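Speaker notes: Picking up a mug, one term of student robotics
Mariama Tetteh
Version of 2021-11-19

Slide 1. Title

Say who I am and which course this was. Second-year project course at Sterden, robotics track. I supervised, the students built. Slots are short, so questions go at the end. Clicker is slow on this laptop, wait for it.

Slide 2. What the students were asked to do

The task sheet was one sentence long: pick up a cup from a desk and put it down somewhere else on the same desk without tipping it. Read the sentence out loud. Pause.

Most of the students thought this would take a week. It took the term. Mention that they had done the simulation course before this one, and that in simulation the cup is a plain cylinder with no handle and the desk is perfectly flat.

Rules they worked under:
Two-finger gripper, no changes to the fingers.
Any cup with a handle, chosen by the team.
Ordinary desk, with ordinary things left on it.
Everything the code does must be logged.

Slide 3. The teams

Three teams. They picked their own names: Liltetti, Annan and Stondach. Don't explain the names, there isn't time and I only know the story behind one of them.

Each team had its own desk and its own code. They shared the arm on a booking sheet, which caused more arguments than anything else in the course. If someone asks, yes, next time the sheet goes online.

Slide 4. How we scored it

A trial starts with the arm in its home position and the cup standing anywhere in the marked area. It ends when the cup is standing again and the fingers are open. If the cup falls, slides out of the area or gets let go too high, the trial is failed. If a student touches the arm, the trial is failed.

Every team got 96 trials in the final round. Keep this slide short. People like to argue about scoring and we can do that over coffee.

Slide 5. First attempts

July was the dry run. We ran it before the main term with a small group so that I could see what would go wrong. The success rate was 46 percent. Say the number and move on.

The failures came in a few kinds. The largest group was the handle. The code looked for the center of the cup, and with a handle in view the center it found was off to the side. One finger then came down on the rim. The second group was height, where the fingers closed too early and pinched the top edge. After that came a long tail of odd ones, such as a cable getting pulled along or the cup turning while it was held.

Point out that the gripper was never too weak in any of these. Several students asked for more closing force in the first week. I said no and asked them to look at the logs first.

Slide 6. Approach from above or from the side

Two teams went in from above. Annan went in from the side, below the handle, and lost several weeks to collisions with things on the desk. They changed over in the middle of the term. I would let a team make that mistake again, as their report on it was the best piece of writing in the course.

From above, the fingers need room on both sides of the cup wall, or one inside and one outside. Liltetti tried both. Draw this on the board if there is one. Otherwise use hands.

Slide 7. Light

This one surprised the students. The detection code was tuned under the ceiling lights. With colored light in the room, or with a strong shadow from the arm, the outline of the cup moved. The shadow of the handle was sometimes taken for the handle.

What helped:
Taking a fresh background picture before each trial.
Using less color and more shape.
Testing in bad light on purpose, every week.

Slide 8. The work at the desk 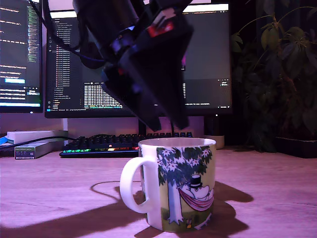 Gripper over the mug, finger tips just above the rim. Code editor on the monitor behind.

Leave this one up for a bit. Ask the audience to look at the shadow across the wood, to the left and right of the mug, and at the curved one that comes from the handle. Link back to slide 7. Then the printed pattern: a tree, a hammock, a figure in a top hat. A print like this gives an edge detector plenty of edges that have nothing to do with the shape of the mug. Plain cups are easier and I did not require them.

Slide 9. Results

Best team in the final round: 87 percent. That was Stondach. Say that the other two were close enough that I would not read much into the order.

What they changed in the last weeks was small. They slowed the final part of the descent, and they added a check after closing so that the arm would not lift if the fingers had met with nothing between them.

Slide 10. What I would change

Booking sheet online.
Logging format fixed by me before the start.
One session on reading logs in the first week.
Shorter final report, longer demo.

Thank the lab staff. Questions. If asked for the code, it needs cleaning up first, so take down email addresses.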